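작업 노트 / 8월, 오후 4시쯤 씀

접착 시험 준비. 오늘 할 일은 Puvau 시편 정리하고 Marinescu 쪽에 보낼 상자 싸는 것. 계획상 오전에 끝났어야 했다. 계획은 늘 오전에 끝난다.

시편은 서랍에서 꺼내 번호순으로 다시 묶었다. 28번 라벨이 두 장 나왔는데 글씨가 둘 다 내 글씨라 따질 사람이 없다. 표면이 더 거친 쪽을 28-b로 고쳐 적고 대장에도 표시해 둠. Zamfira Văduva 씨가 전에 연필로 쓰지 말라고 했던 칸에 연필로 썼다. 펜이 안 보였다.

건조 조건은 지난번과 같이 80도, 7시간. Griltcombe 오븐은 문을 세게 닫으면 타이머가 처음으로 돌아가니 살살 닫을 것. 이 문장을 노트에 쓰는 게 몇 번째인지는 세지 않기로 했다.

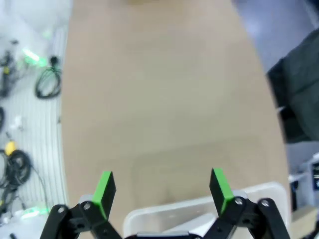 Clidora 수지는 새 통을 땄다. 로트 408, 이전 통은 바닥에 굳은 게 있어서 폐기 선반으로 옮김. 소분은 내일 탁자에서 하고, 모서리 둥근 반투명 흰 트레이를 밑에 받친다. 흘려도 트레이 안에서 흘리자는 뜻이다. 나무 상판에 수지가 붙으면 긁어내는 데 반나절이고, 그 반나절은 공수표에 적을 항목이 없다. 탁자 왼쪽 바닥의 검은 케이블은 둘둘 말려 있다고 해서 정리된 게 아니다. 굵은 뭉치에서 가는 선이 빠져나와 있으니 통 들고 지나갈 때는 오른쪽으로 돌아갈 것. 오른쪽에는 또 짙은 회색 천으로 된 게 늘어져 있으니 소매든 뭐든 걸리지 않게. 결국 안전한 쪽은 없고 덜 위험한 쪽만 있다.

Marinescu 상자는 절반쯤 쌌다. 완충재가 모자라서 지난 분기 시험 성적서 이면지를 구겨 넣을까 하다가, 받는 쪽이 펴서 읽어볼 수도 있겠다 싶어 그만뒀다. 수치가 그리 자랑할 만하지 않다. 완충재 새로 신청함. 답이 오기까지 최대 7일.

남은 것
소분용 컵 뚜껑 찾기 (컵은 있음, 뚜껑만 없음)
케이블 묶을 끈, 바닥에서 올려 걸 데도 정할 것
28번과 28-b 두께 다시 재기
대장 연필 칸, Zamfira 씨가 보기 전에 펜으로 덧쓰기

오븐은 방금 넣었다. 문은 살살 닫았고 타이머도 아직 돌고 있다. 꺼내는 건 밤 11시 넘어서니까 저녁은 먹고 온다.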